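Comparing Two End Effectors for a Tabletop Sorting Task in Simulation
Project report, spring term
Kastriot Vidmar and Florian Widmer
Submitted Sun 28 May

1. What we set out to do

The goal of our project was to find out whether a multi-fingered hand is worth the extra control effort when the job is only to pick up kitchen items and put them somewhere else. Our lab already had a simulated two-arm robot, which everyone calls Iva. We wanted to compare two ways of driving her hands on the same task. We did not have time on the real hardware, so everything in this report was done in simulation.

The first controller, Poirier, treats the hand as one unit. It has a single value for open and closed, and all the fingers follow it. The second, Baltia, sends a separate target to each finger joint and stops a finger when the contact force passes a limit. Baltia was written by last year's group and we fixed it up for the current version of the simulator. Poirier we wrote ourselves in May, and it is short.

2. Setup

The test world is called Zirwood. It is a wooden table with dishes, fruit and vegetables, and a few things that have no business in a kitchen, which we added so the planner would have to deal with odd shapes. The positions of the objects are shuffled at the start of every run. The robot has to pick up a named object and set it down inside a target area. A run counts as a success if the object is inside the area and nothing else has been knocked off the table.

We picked 11 starting layouts and used the same ones for both controllers. The camera is mounted high and looks down at the table, and the arms come in from the bottom of the view. The same camera feeds the object detector and our saved recordings.

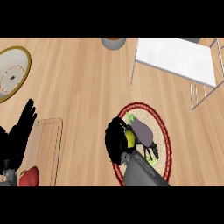 The layouts that gave us the most trouble were the crowded ones. When two objects touch, the detector often merges their outlines, and the grasp point ends up between them. We spent most of one week thinking this was a controller bug. It was the detector. After that we gave both controllers the true object positions from the simulator, so that we were comparing grasping only.

3. Results

Poirier finished 5 of the 11 layouts. Baltia finished 7. We had expected a bigger gap.

On round objects standing by themselves there was very little between them. Poirier closes faster, and with nothing in the way that was fine. Its failures were almost all in the crowded layouts, where the outer fingers swept into a neighboring object while closing. Once it dragged a second item along with the one it was supposed to lift, and our script marked the run as a success until we watched the recording. We corrected that by hand and added a check for it.

Baltia failed in 4 layouts. In most of those a finger touched something else first, the force limit stopped it, and the remaining fingers did not have enough hold to lift the object. The limit can be raised, but then it squeezes hard enough that light objects jump out of the hand – a problem we think comes partly from the contact settings in the simulator.

Glass dishes were awkward for both. The collision shape of a tray is built from flat boxes, so its edge is thicker to the physics engine than it looks on screen. Fingertips caught on an edge that they seemed to be clear of.

4. Problems with the comparison

Eleven layouts is a small set and we would not claim much from a difference of two. We also tuned Baltia for longer, because it has more settings to get wrong. Florian did most of that tuning and Kastriot did most of the work on Poirier, so some of the difference may be down to us.

We only moved one arm at a time. The other arm was parked, and in a few layouts it took up room that the planner could have used.

5. Next steps

The next group should fix the tray collision shapes before running anything else. After that we would try a mixed version: Poirier for objects with free space around them and Baltia for the rest. The switching rule could be a simple distance to the nearest neighbor. We have left a half-finished branch for this in the project folder, along with the layouts and the scoring script. The script needs the older version of the simulator's Python package, and the version number is in the readme.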